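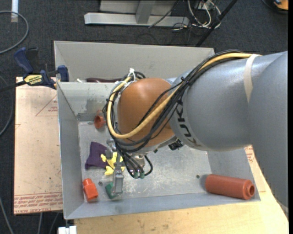 Vatia Bin Picking Collection Cell

The Vatia cell is supplied to research groups and integrators that need recorded grasp attempts for training a picking model. It combines an industrial arm, a gripper, a sheet-metal bin and the Hurnia recording software in one installation.

Recording
Each attempt is stored as a separate entry with camera images, joint positions, gripper state and the result assigned by the operator. Attempts may be guided by hand or run from a policy under test. Entries that have not been reviewed are kept apart from the training set.

Object sets
The standard set contains 77 items, including blocks, cylinders, soft goods and irregular toys. Customers may add their own parts. Bin contents should be changed between sessions according to the schedule in the operator manual.

Reference data
A starter set of 1,446 reviewed attempts is included with every cell. Further sets are available in packages of 1,000 or 2,000.

Requirements
Level floor, lockable access to the work area, and one trained operator per shift. Hoses and cables along the arm must be inspected before each session.

Ordering and support
Quotations: Krystyna Laskowska, Sales Office
Operator training: Ksawery Kaczmarczyk
Page last revised Jul 21, 2021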